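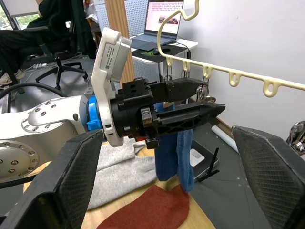

Jurgita Avotiņš: Before anyone changes the grip settings again, can we agree what the person on shift is meant to do while the arm waits? At the moment we stand there holding the next sock and watching a clock.

Support > Hanging cell > Tickets > Clip timeout on small items

4 comments | 2 shares

Status: open, workaround in place
Site: Tudodholm laundry
Raised by: Jurgita Avotiņš
Assigned to: Gonzalo Requena
Software: Piren cell controller, May release

Reported fault

The cell picks a sock or small towel correctly and carries it to the drying hanger, then stops with "clip not confirmed". The arm keeps hold of the item until an operator presses Continue or the wait runs out. If the wait runs out, the item is put back on the table and the cycle starts again from the pick. Larger knitwear is not affected, as it is dried flat and never goes to the clips.

Log

08:10, Gonzalo Requena
Pulled the cycle history for May. 1,393 hanging cycles, 131 stopped on "clip not confirmed". No stops on the pick itself. Grip force is steady throughout, so I do not think the item is slipping. Please leave force at the current value.

08:45, Gonzalo Requena
Compared stops with hanger position. Most happen at the end clips, where the hanger is free to swing after the first item goes on. The controller looks for the clip where it was at the start of the load. If the hanger has turned, the clip is outside the search area and the check fails.

09:20, Digby Stubbs
Could we fix the hanger rigidly? I have a bracket that would do it.

09:35, Gonzalo Requena
Possible, but operators lift the full hanger off by its hook and carry it to the drying room. A rigid bracket adds an unlock step for every load. I would prefer to try the software side first.

10:05, Jurgita Avotiņš
Agree with Gonzalo about the bracket. I should also correct the fault report. Pressing Continue does not always clear it. Often one of us reaches in and steadies the hanger by hand, then presses Continue. We all do it and it is not in the work instruction.

10:15, Gonzalo Requena
Please stop that now. Continue restarts motion at once. Press Pause first, wait for the amber light, steady the hanger, step back, then press Continue. I will shorten the restart prompt so the order is clear on the panel.

11:30, Gonzalo Requena
Changes made on the cell:
– search area widened by 23 mm on the swing side
– controller now looks for the clip again before each item, instead of once per load
– wait before put-back reduced to seven seconds
Cycle time goes up slightly on a full hanger.

13:50, Zoriana Marchuk
Ran mixed loads after the change. Two stops, both on a thick towel that would not go fully between the clip jaws. That looks like a separate fault to me. I have opened a new ticket for it and left the towel in the tray with the ticket number.

14:25, Jurgita Avotiņš
Fewer stops, thank you. My first question still stands though. Before the cell came in, two people hung and one sorted, and we swapped when our shoulders got sore. Now one person sorts for the whole shift and also answers the stops. The hanging was hard on the arms but it was a change from sorting. The rota still says "cell attendant" as if that were a separate job with nothing else in it.

14:40, Rosalba Mazza
Noted, and it belongs on this ticket. The rota was written on the assumption that the attendant would have no other work, and the stop figures show that was wrong. From the next rota, sorting and cell duty are split and change over at each break. Drying room work goes back into the rotation for everyone. Stop counts will not be used to judge the attendant – they are a measure of the cell.

15:05, Jurgita Avotiņš
Fine by me. Please put the bit about stop counts in the work instruction too, as not everyone reads tickets.

Workaround until closure

1. On "clip not confirmed", press Pause and wait for the amber light.
2. Steady the hanger by its hook, not by the clips.
3. Step back behind the floor line and press Continue.
4. If the same item stops twice, press Return Item and hang it by hand.
5. Thick towels go straight to the hand-hanging rail for now.

Outstanding

Revised work instruction: Rosalba Mazza
Panel wording: Gonzalo Requena
Thick towel fault: Zoriana Marchuk, separate ticket
Bracket: on hold, Digby Stubbs to keep the drawing

This site uses cookies to keep you signed in. Accept | Manage settings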